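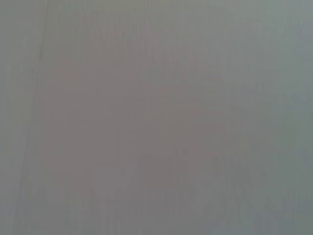
How many examples does a robot need before it can learn a new task?
It depends on the task and on how much the objects change from one try to the next. For putting one kind of cup on one kind of shelf, we usually plan 300 examples. For folding or pouring we plan more, and we agree on the number with the client after the first week of work.

About Urkuvitz

Urkuvitz is a small company which records examples for robot learning. A person guides the robot arm through a task, the arm and its cameras record everything, and we check the recording before it goes to the client. We do not build robots and we do not train the final model. Our work is the part between.

We started in October, in two rented rooms above a bicycle shop in Mengal. At that time we were three people: Nasrin Nazari, Daniyal Qureshi and Odair Conceição. Nasrin had worked many years in a testing laboratory for kitchen machines, and she wrote our first rules for how a task must be described. Many of these rules we still use. Today we are 21 people and we have a second site in Skoltberg, where the ceilings are higher and the larger arms can stand.

How we work

Each project begins with a task sheet. It says where the objects may stand at the start, what counts as finished, and which mistakes are allowed to stay in the recording. The last point is discussed the longest. Some clients want only clean examples. Others ask us to keep the tries where the operator misses the handle and corrects the movement, so that the system can learn to correct also.

An operator works at one station for 50 minutes and then has a pause. After the pause he or she changes to another task. We found that people who repeat the same movement too long become very fast and very similar, and then the examples are all nearly the same. For the learning system this is a loss.

Every recording is watched by a second person. Rozália Jelínek leads this group. Her colleagues mark the moment of first contact, the moment of release and any place where the recording has a gap. When a recording is refused, the operator receives a short written note with the reason.

Our largest collection until now is Stumidia, with 2491 accepted examples of household tasks. It was recorded at 6 stations, with different tables and different lamps at each. Parts of it can be requested for teaching in schools and universities.

People who want to work with us

You do not need to be an engineer to become an operator. Among us are a former tailor, a dental assistant and two music teachers. The training takes three weeks and is paid. Good eyesight (glasses are fine) and patience are necessary.

Nighat Memon answers questions about jobs and visits. Please write to her with a few sentences about yourself and say which of our two sites is nearer to you. Visits in Mengal are possible in the afternoon, from 2 pm. For Skoltberg please ask first, as the entrance is shared with another company.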